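Parts and Inventory Clerk (Used Computer Equipment)
Zunell — Plusdale warehouse
Full time, day shift
Reports to: Madalena Garcia, Parts Manager

Zunell buys used desktop computers and small servers from offices that are replacing them. We take the machines apart, sort the parts, and sell what still has value to repair shops and small businesses. Our customers order everything from single memory sticks to full pallets of matching cases.

We are looking for a parts clerk to join the inventory team in Plusdale. The position is open because of an internal move. You will keep the shelf records correct, pick parts for orders, and answer questions from the sales desk about what we have in stock.

What you will do

Receive trays of sorted parts from the teardown area and check them against the tray sheet.
Enter each part in Drorum, our inventory system, with the model number, condition grade, and shelf location.
Print and attach bin labels.
Pick parts for customer orders and bring them to the packing tables before the 3:30 p.m. pickup.
Count a section of shelving every Tuesday morning and report any differences to Madalena.
Put hard drives that have not been cleared for sale in the locked cage and sign the cage log. No drive goes on a sales shelf without a clearance sticker.
Help the sales desk match older part numbers to newer ones.
Keep the aisles clear and return carts to the dock door at the end of the shift.

A normal day brings in around 1,000 parts. Most of them are memory, drives, power supplies, and cables. Processors and expansion cards come in smaller numbers and take more time, as the markings are small and the models look alike. You will handle these with a wrist strap and put them in antistatic bags or trays. We supply the straps, gloves, and a lighted magnifier.

What we need from you

A high school diploma or GED.
At least 2 years of work in a stockroom, warehouse, parts counter, or similar job.
Comfort with a keyboard and with basic spreadsheets.
Ability to read small print and long part numbers accurately.
Ability to lift 40 pounds and to stand or walk for most of the shift.
Legal right to work in the United States.

Helpful but not required

Experience taking apart or repairing computers. If you know the difference between a laptop drive and a desktop drive, you will learn the rest from us. A forklift card is useful in the winter months, when the pallets come in faster. Spanish is also useful, as several of our repair shop customers prefer to call in Spanish.

Hours and pay

Monday through Friday, 7:30 a.m. to 4:00 p.m., with a half-hour unpaid lunch. Overtime is offered in February and again in late summer and is paid at time and a half. Pay is hourly and depends on experience. We will give you the range in the first phone call, so please ask if we forget. New hires receive a $2,000 bonus, half after 90 days and half after one year.

Benefits start on the first of the month after your hire date: medical and dental coverage, paid holidays, two weeks of paid time off in the first year, and a yearly allowance for work shoes. Employees can buy graded equipment at cost. Parking is free. The Vávra Street bus stops across from the front gate, but the last bus leaves at 5:15 p.m.

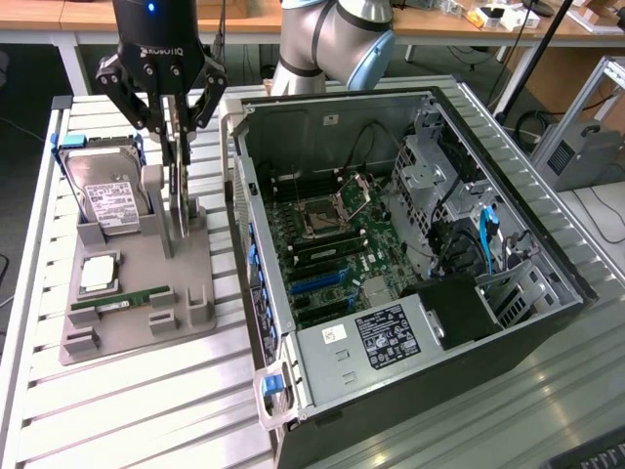 Desktop computer parts, including a hard drive in a blue caddy and a processor.

Training

You will spend your first two weeks with Gholamreza Ahmadpour, who runs the receiving counter. He will take you through the grading guide, the shelf map, and Drorum. After that you will work your own aisle and check in with him at the end of each day until you are both satisfied with your counts. There is no written test.

How to apply

Send a resume and a short note about your last stockroom or parts job to Banafsheh Mohammadi in the hiring office. A cover letter is not needed. You can also fill out a paper application at the front desk between 9:00 a.m. and 3:00 p.m. — ring the bell if the window is closed.

We call applicants within one week. The interview is in person and takes less than an hour, including a walk through the warehouse. Please wear closed shoes. If you need an accommodation for the interview or the job, tell Banafsheh when she calls.

Zunell is an equal opportunity employer. Offers depend on a background check, which we pay for. No recruiters or staffing agencies, please.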